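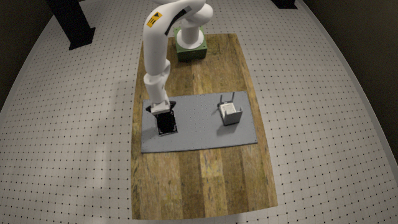 Kellport Evening School is looking for adults to take part in a paid study of how people learn to read technical drawings. The study runs in the old Castillo building and is open to anyone over 18 who has never worked in drafting, machining or construction. Participants are given a plain line drawing and asked to match it to a rendered view of the same setup. Some views are simple, such as a flat gray plate lying on a wooden tabletop, and others have many curved surfaces that are hard to follow on paper. No math is needed beyond basic measuring.

What you will do

You will come in for 6 sessions of 40 minutes each. The first session is a short reading test and a questionnaire about your schooling and work. The next four are lessons, either in a small group or alone with a workbook. You will be assigned to one or the other and cannot choose. The last session repeats the reading test with new drawings.

Who can apply

You must be able to read English comfortably and see printed lines at arm's length, with glasses if you use them. Color blindness is not a problem. If you took a drafting class in high school, you can still apply, but tell us on the form. Current students of the school's Ninar certificate course are not eligible.

Payment

You will be paid $300 after the last session. If you leave early, you are paid for the sessions you attended. Bus fare is refunded with a receipt. Parking on the Caltent side of the building is free after 5 p.m.

Your information

Test papers are stored under a number. The list linking numbers to names is kept by Glória Gouveia and destroyed when the study closes. You can withdraw at any point without giving a reason.

How to apply

Pick up a form at the front desk or ask for one by phone. Return it by the end of April 2022. Ishbel Forsyth schedules the sessions and will call you to set up your first one. Evening and early afternoon times are available. Please list at least two times that suit you.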